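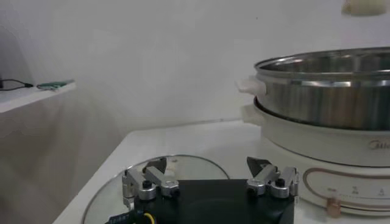

Progress report: shared lunch kitchen, Plamgate building
Prepared for the Sulletti small grants desk by Oona Kokkonen, 2021-08-29

1. What you paid for

The grant was to give the people at Plamgate a way to eat something warm at midday without leaving the building or setting off the smoke alarm. We managed the first part early. The smoke alarm took longer, and I will come back to it.

You asked for a plain account of where the money went. Most of it went to the electrician at Kemppainen, who looked at our outlets, made a noise I would rather not describe in a formal report, and put in a separate circuit along the long wall. The rest went on a white table, plates, and an electric steamer. The steamer is a Midea with a clear lid. I had budgeted for a larger model from a catering catalog, but it turned out to need a sink with a drain fitting, and our sink has opinions of its own.

2. How it is used

Steamed buns have taken over. The original application mentioned soup, vegetables and "a range of wholesome options," a phrase I wrote in December and have been made to read aloud since. We have steamed broccoli twice. Buns are what people ask for, and the freezer is arranged accordingly.

We have held 13 lunch sessions so far, with 106 lunches served between them. Attendance is better when it rains.
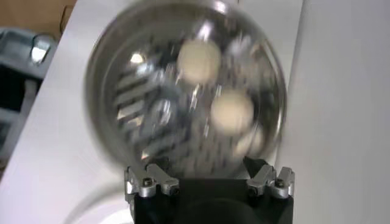

The clear lid has done more for the project than anything I put in the application. With the old saucepan, people lifted the cover every minute to check on lunch, let the steam out, and then complained that lunch was slow. Now they can stand and look. Some of them stand and look for a surprisingly long time, and two departments that had not spoken since the parking dispute have been heard discussing dough.

The house rules are taped inside the cupboard door. Water goes in before the tray. The lid goes on the counter when it comes off, and never on top of the paperwork. Whoever takes the last bun wipes the table. The third rule is widely admired and seldom obeyed.

3. Problems

The smoke alarm. It sits close enough to the kitchen corner to object to steam. Building management has agreed to move it and has sent me two emails agreeing to move it. In the meantime we steam with the window open.

Plates. We bought round white ones because they were cheap and matched. They also match the ones upstairs at Onolia, and there is a slow migration in that direction. I have spoken to Onolia. They were very polite and served me cake on one of our plates.

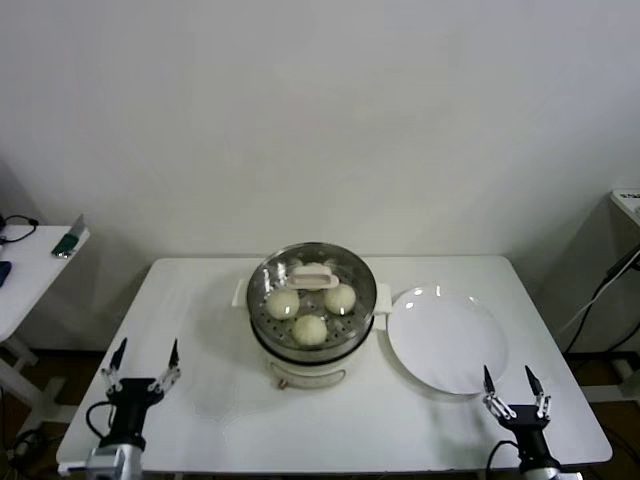
Space is fine for now. The table holds the steamer with a plate beside it, and the side table takes whatever people were carrying when they came in. I had asked for shelving in the second payment and would like to withdraw that request. Shelves would fill up with mugs, and we have enough mugs.

4. Next period

I would like to move the shelving money to a second perforated tray and a decent pair of tongs. Fingers are still the usual tool, followed by a short dance. I also plan one more attempt at vegetables, probably carrots, with low expectations and a good dipping sauce.

Receipts are attached, except the one for the tongs we already tried, which went through the wash in my jacket. I can get a copy from the store if you need it.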